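**Bouquet order stuck on "awaiting florist", can I still change the delivery date?**

Posted by stemcount, Wednesday, September 19, 2018

I placed an order through Plornside for a mixed rose and lily bouquet, order value 57. Status has read "awaiting florist" since last night. The date field is grayed out in my account. The confirmation email says changes are allowed until a florist accepts. Is there another way to edit the date, or do I have to cancel and reorder? The coupon was single use.

**kofler_121**

Don't cancel. A canceled order does not release the coupon. The date field locks when payment clears, but the order itself stays editable until acceptance. Use the contact form, pick "Delivery change", and put the order number in the subject line. Include the old date, the new date and the ZIP code. If the ZIP changes too, the order gets rerouted and the fee is recalculated. 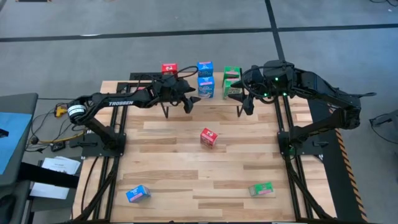 *Tabletop with small printed boxes in red, blue and green*

The form has a 400 character limit on the message, so leave the card text out unless that is changing as well.

**Skuvirau**

I just called them. Took a while. They moved mine in July with no fee but it was a potted plant, not cut flowers, so maybe different rules.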